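Automation at Clernlow: what changes at the sorting benches

21 Apr 2023

The second phase of the Felum line starts in August. This item covers what will be different for staff in sorting and repacking, and answers the points raised in writing after the last floor meeting.

Clernlow takes in returned play sets and craft kits, checks them, completes them and sends them back out. The catalog now stands at 321 part types. Until last year all of it was done by hand, at benches, with a printed parts sheet. Phase one put a robot arm on the outbound side, where it moves closed cartons from the belt to the pallet. The cartons come in 2 sizes and the arm has had little trouble with either. Lifting at that station has dropped to clearing jams and changing stretch wrap.

Phase two is harder. Loose parts vary in shape and stiffness, and they arrive in any position. The Sostex software that plans the arm's movements does not work from a drawing of each part. It is trained on recordings of people doing the task. Those recordings are made with hand-held grippers that have the same fingers the arm will have, so that a grip that works for the person should be within reach of the machine.

This means that the sorting staff are, for now, doing two kinds of work. Regular bench work continues as before. Recording work is done in shifts of no more than two hours, with a 10 minute break after the first hour. The limit was set after several people reported soreness at the base of the thumb. The gripper is heavier than it looks and the trigger spring is stiff. A softer spring is on order. Anyone who does not want to record may stay on bench work, and this has no effect on pay grade or on the shift plan.

The target is 3000 usable recordings before the arm is installed. A recording is usable if the part is picked up, moved and released without a hand entering the work area. Drops are kept in a separate folder – they are useful for teaching the arm what to do when a part slips – so please do not delete them. Speed is not measured. Recordings made in a hurry tend to be rejected, and slow, even movements are easier for the software to follow.

Smooth, rounded parts remain the main difficulty. The ribbed fingers hold them well when the part stands upright and the grip is near the middle, and less well when it is taken by one end. Block letters are easier because the flat sides give the fingers something to close on, although letters placed in a cup can catch on the rim.
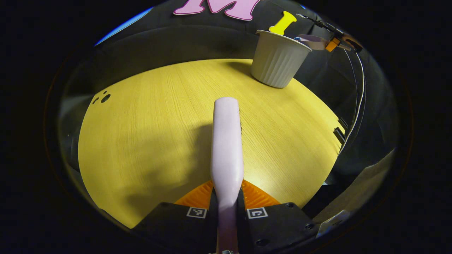 The markers on the gripper housings have to stay clean. The software uses them to work out how far the fingers are open, and a smear of glue or a strip of tape across a marker spoils the whole recording. Wipe them with a dry cloth at the start of each shift. Do not use the bench cleaner, which dulls the print.

On staffing: no positions in sorting end with phase two. Two bench stations will be replaced by the arm and one inspection station. The people at those stations will move to inspection or to kit completion, according to preference and length of service. Inspection is seated work and involves more screen time, so eye tests will be offered beforehand. Training takes four days and is paid at the normal rate.

One question was whether individual recordings can be traced back to the person who made them. Files carry a station number and a time. They do not carry a name, and they will not be compared with the shift plan. The written agreement on this point is posted next to the time clock.

The test cell, which the team has named Hứa, will be open to all shifts in the week before installation. Safety shoes are required inside the yellow line.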